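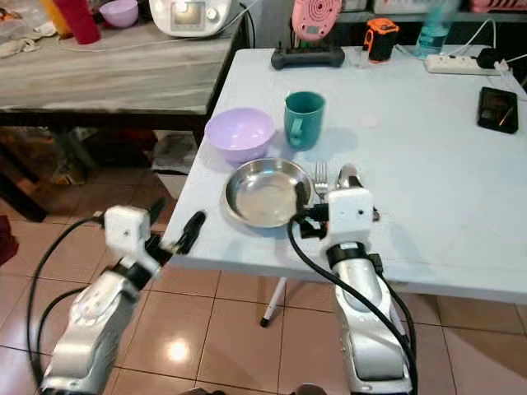 A steel plate and a lavender bowl share a white folding table.

My grandmother owned one good serving dish and she would not let anyone under 30 carry it. Everything else in her kitchen in Foltville was fair game: chipped mugs, steel plates with dents in them, a plastic tub that once held margarine and went on to hold everything else. I grew up thinking a matched set of dishes was something people had on television.

So when I got married and registered for a 38-piece set (cream, with a thin gray rim, very grown-up), I felt like I'd arrived. I lasted nine years with it. Then one January I packed the whole thing up, drove it to my cousin in Drirdale, and started over with whatever I could find.

I blame Samina Durrani. She runs a supper club called Paracha out of her own dining room, and the first time I went, I got my lentils in a blue enamel bowl and my neighbor got his in what I'm pretty sure was a sugar bowl with the handles knocked off. The food was wonderful. But what I kept thinking about on the drive home was how relaxed everybody had been! People reached across each other. Somebody dropped a saucer and Samina just handed over another one and kept on telling her story about the goat.

"I had the nice set," she told me later, while I dried. "I was always watching people's elbows."

I knew exactly what she meant. I had spent whole dinners watching elbows.

Shopping for odd dishes is its own small sport, and I've gotten a bit obsessed. My favorite spot is Pomava, the secondhand store Woo-jin Jeon opened in an old shoe shop. He keeps the plates in the back where the boots used to be, stacked by size and never by color, and he'll talk you out of things. I once brought five tiny fish-shaped dishes to the counter and he asked me what I was going to put in them. I had no answer. (I bought them anyway. They hold paper clips.)

I do have a few rules now. Bowls should be deep enough for soup, even if you swear you'll only use them for salad. Plates have to stack, more or less. And I want some metal and some plastic in the mix, partly for the kids, partly for me at 7 a.m.

My mother still hasn't come around. She visited last spring, opened the cupboard, and stood there a while – then asked if we'd been robbed. At dinner, though, she went straight for the green glass plate with the scalloped edge, and when my son reached for it the next night she told him it was taken.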